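Hilo para los que me preguntáis cómo hago el pan desde que dejé la panadería de abajo. Aviso: es largo y me voy por las ramas.

Empecé en abril con una masa madre que me pasó Baltazar Escobedo en un tarro de mermelada sin lavar del todo. Le puse nombre y todo (Starka, no preguntéis) y a los dos días olía a pegamento.

Lo del olor a pegamento me tuvo sin dormir, de verdad. Leí de todo: que si tírala, que si es normal, que si el agua del grifo. Era hambre. Le daba de comer una vez al día y en mi cocina pedía dos. En cuanto le subí las tomas empezó a oler a yogur y hasta hoy.

Mi receta de diario, que ya la he escrito en mil servilletas: 300 gramos de harina de fuerza, agua templada, una cucharada generosa de masa madre bien activa y sal. Sale una hogaza pequeña, de las que se acaban antes de ponerse duras. Antes hacía panes enormes y los tres últimos días comíamos tostadas por obligación.

La sal, DESPUÉS del primer reposo. Mezclo harina y agua, me voy a hacer otra cosa, vuelvo, meto la masa madre y luego la sal. He probado a echarlo todo junto y también sale pan, eh, pero la masa se me pega muchísimo más a los dedos y me pongo de mal humor.

Harinas: he pasado por todas las del súper. Ahora la compro a granel en Cárdenas, la tienda de la esquina de la plaza, que te la ponen en bolsa de papel y te cuentan la vida. La integral la mezclo siempre con blanca, porque sola me queda un ladrillo. Un ladrillo rico, pero ladrillo.

Temperatura, que es donde la lié todo el invierno. Mi cocina estaba a 18 grados y yo seguía los horarios de un señor que amasaba con un calor tremendo. Claro, cortaba el levado a la mitad y me salía un pan apretado con un túnel enorme arriba, como si un ratón se hubiera hecho un piso.

Solución casera: el horno apagado con la luz encendida. Y acordarse de que la masa está dentro antes de precalentar. Esto último lo digo por experiencia, el plástico fundido huele durante una semana entera 😅

Con 21 grados en la cocina ya no hago inventos. La dejo en la encimera, le doy tres tandas de pliegues con las manos mojadas y me olvido un rato. Los pliegues son coger un lado, estirar hacia arriba, doblar sobre el centro, girar. No hay más misterio, por mucho vídeo a cámara lenta que veáis.

¿Cómo sé que está? Meneo el recipiente. Si tiembla como un flan y se ven burbujas en los bordes, a formar. Si está quieta y mate, le falta. Paso del reloj casi por completo, que al principio me ponía alarmas hasta de madrugada y acabé odiando el pan.

Ahora el banetón, que es el tema por el que me escribís siempre. NO TENGO. Tuve uno de mimbre precioso que me regalaron, se me llenó de moho en la ranurita del fondo y adiós. Desde entonces tiro de bol y paño: paño enharinado dentro de un bol, la masa encima con la costura hacia arriba, las puntas dobladas por encima y a la nevera.

El truco del paño es harina de arroz. La de trigo la absorbe la masa y luego tienes que despegar aquello tirando, llorando y perdiendo todo el gas. Con la de arroz se suelta sola. Y el paño liso, por favor, que el de rizo deja pelitos y no hay quien se coma eso.

Tampoco lo lavo cada vez. Lo sacudo por la ventana (perdón, vecinos), lo cuelgo hasta que está seco seco y a la bolsa. Cuando ya está tieso, jabón neutro, mucho aclarado y nada de suavizante. Una vez usé suavizante y el pan sabía a armario de mi tía.

Un bol, un paño, la mesa y ya:

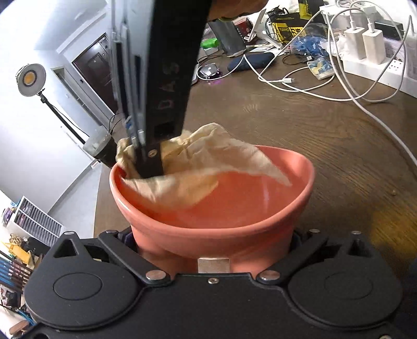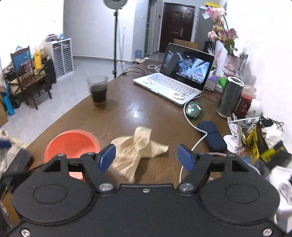
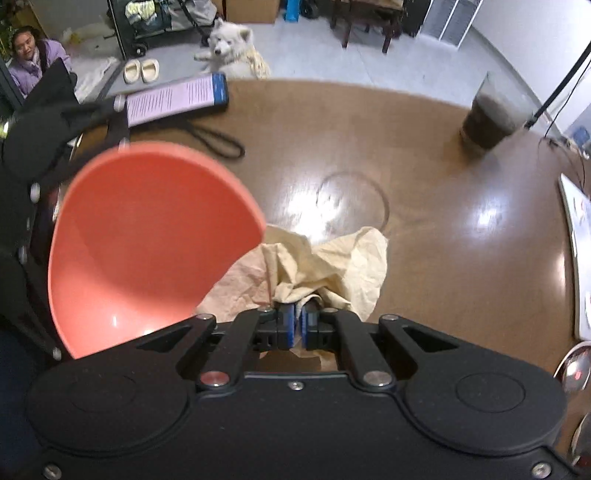
Ezequiel Trujillo me contesta que el paño le parece bien, pero que con la masa muy hidratada a él se le queda pegada hasta con harina de arroz, y que acabó volviendo al mimbre. Pues mira, puede ser, yo no paso nunca de una hidratación normalita porque las masas sopa me superan.

Ezequiel, prueba a enharinar también la bola por fuera antes de meterla, no solo el paño. Y a la nevera toda la noche, que fría se despega mejor. Si sigue igual, bájale un chorrito de agua y me cuentas.

Se me olvidaba el horneado: olla de hierro con tapa, muy caliente, la primera mitad tapada y la segunda destapada. Corte con cuchilla nueva y sin miedo, de un tirón. Mañana subo lo de la focaccia con las sobras de masa madre, que hoy tengo una levando y se me está saliendo del molde.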